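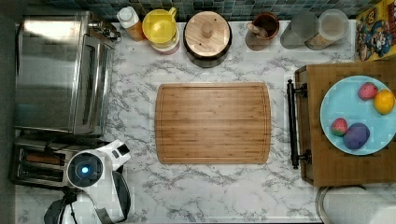
Oiling a bamboo board – how often?

anas_l
Mine looks dull after 2 months. Mineral oil every week, or is that too much?

Widedbridge
Once a month is plenty. Wipe it on at night, wipe off the extra in the morning.

nasura30
Disagree. Bamboo barely takes oil. I do mine twice a year and it's fine.

Widedbridge
Depends how you wash it. Mine gets soap every day.

anas_l
Going with monthly for now. Thanks both.

Recent threads
Sharpening a paring knife (14)
Cleaning grout behind the stove
Best lids for flour canisters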